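Martinelli Textile Reuse opens its sorting room to the public this September

A bigger room, longer hours and a free folding and mending program for anyone with a drawer full of old t-shirts

Martinelli Textile Reuse will open the doors of its new sorting room in September, giving residents a place to bring clean clothing, learn to sort and fold it, and take home something that fits. The room is on the ground floor of the former Pevix dye works and is three times the size of the space the organization has used until now.

We are very happy to be able to announce this one. The old room had a single window, a door that stuck in damp weather and two tables that had to be pushed together every morning and pulled apart again every evening. Anyone who came in to drop off a bag ended up standing in the hallway, and on busy mornings the hallway was full too.

The new room has 17 sorting stations, each with its own flat work surface at standing height, and five more at sitting height for people who prefer a chair. There is open shelving along both long walls, a mending corner with good lamps, and a wide door to the laneway so that bags can come straight in from a car or a bike trailer.

What happens to a t-shirt

Clothing that comes to Martinelli is handled by hand, one piece at a time. A t-shirt goes down on the table and is smoothed out from the collar to the hem. The person at the station checks the neckline, the underarms and the side seams, turns it over, checks the back, and decides which of four shelves it belongs on: wear, mend, cut or recycle.

"Wear" means the shirt is ready for somebody else to put on. Faded colour is fine. Plenty of people like a faded shirt better than a new one, and our regulars will dig through a whole shelf to find one that has gone soft. "Mend" is for shirts with a loose hem, a small hole or a seam that has started to open. "Cut" shirts become cleaning cloths, quilt squares and rag yarn. Whatever is left goes to a fibre recycler.

In our last full season, 553 garments went through the mending corner and back onto the wear shelf. That number was set in the old room, with two tables and one good lamp! Our goal for the first season in the new room is 1,000.

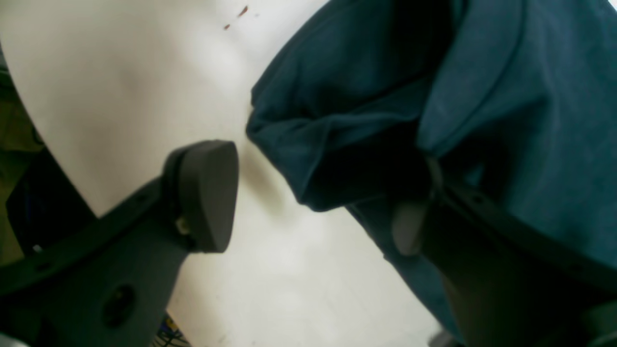
Clothing and Household Linens Team -- Martinelli Textile Reuse

A soft cloth garment does not want to lie flat. It bunches at the shoulders and rolls along its own edges, and the deep creases are just where a stain or a worn patch can hide. Dark colours are the trickiest. Navy, black and dark teal can look perfect in a heap and show a bleached spot or a thin patch only once they have been opened right out under decent light.

Our team talked about table surfaces for most of the winter. We tried bare boards, a grey felt cover and a patterned oilcloth that one member had saved from a kitchen, and we came back each time to plain white with a dull finish. Dark cloth is easy to see against it, lint and crumbs show up, and there's no glare to make your eyes tired by mid-afternoon. White also shows marks, of course, and tables get wiped down between bags.

The folding program

Alongside the new room, Martinelli is starting a free program called Sivudau, which teaches sorting, folding and simple mending over four short sessions. It was tried out in spring with 131 people, from school-age kids to retired tailors, and their comments shaped the version that begins this fall.

The first session is all about looking. Participants bring five items from their own closets and sort them the way we do, using the four shelves. It sounds easy, and then somebody finds the shirt they've owned for ten years and can't put it on any shelf at all. That conversation is one of the best parts of the evening.

The second session is folding. We teach two methods, the flat fold for shelves and the upright fold for drawers. Both start the same way: lay the shirt face down, sweep your hands outward from the middle, and take the creases out before you make the first fold. People tend to rush this step. A shirt folded over its own wrinkles comes out lopsided and won't stand up in a drawer, however carefully the rest is done.

Sessions three and four are held in the mending corner. Participants learn to close a small hole in knit fabric, repair a hem by hand and sew on a patch that will survive the wash. No experience is needed, and needles, thread and patches are supplied. If you have a favourite pair of scissors, bring them along.

Spring participants asked for three changes, and we've made all of them. Sessions now run 90 minutes instead of two hours. There is a late-afternoon group as well as an evening one. And the handout is printed in larger type, with the folding steps on one side only, so it can be taped inside a closet door.

A new home for the Tilix shelves

Visitors who knew our old space will recognize the tall Tilix shelving, which has been taken apart, cleaned, repainted and put back together in the new room. The shelves were a gift in our second year and have held everything from baby sleepers to theatre curtains. They're a bit scuffed at the corners. We wouldn't trade them.

New labels have been made for every bay, in large letters and with a small drawing of the garment for younger visitors and for anyone still learning English. T-shirts have been given the longest run, five bays in all, sorted first by size and then by colour. Bed sheets and towels have moved to the back wall near the laneway door. Coats will stay on rails.

What to bring

The room will accept clean, dry clothing for adults and children, along with sheets, pillowcases, towels and tablecloths. Items do not have to be in perfect shape. A shirt with a hole is welcome, and so is a single pillowcase that has lost its partner. Please check the pockets before you pack.

We can't take pillows, duvets, carpets, wet items or anything that has been used with paint or motor oil. Shoes are accepted in pairs, tied together by the laces if they have them.

Bags can be dropped off at the laneway door between 9 a.m. and 4 p.m. on any day the room is open. There's no need to fold anything first, although a loosely packed bag is much kinder to clothes than a tightly stuffed one. If you have more than six bags, please call ahead so that we can clear a table for you.

Opening week

Throughout opening week, visitors can try a sorting station for themselves, watch mending at the corner tables and choose one item from the wear shelves at no charge. There will be a folding table for children, with doll-sized shirts cut and sewn by members over the summer, and tea and coffee from 10 a.m. Spring participants will be on hand at several stations to show what they learned -- a few of them are now quicker at the upright fold than we are.

A display near the front door will show work made from the cut shelf, including two rag rugs, a picnic blanket and a very long scarf knitted from t-shirt yarn. The scarf is still being added to, and visitors are invited to knit a row.

Registration for the fall sessions of Sivudau opens the same week. Each group is limited to 17 people so that everyone has a station. Sign up at the front desk or by phone. If a group fills up, names will be carried over to the winter sessions, which will be held in the same room at the same hours.

About Martinelli Textile Reuse

Martinelli Textile Reuse is a non-profit community organization that collects, sorts, mends and passes on clothing and household linens. Its sorting room, mending corner and lending shelf of sewing tools are open to everyone, and membership is free.

Media wishing to visit the sorting room before opening week are welcome to do so by arrangement with the front desk. Mornings before 9 a.m. are the quietest time to look around and speak with members of the team.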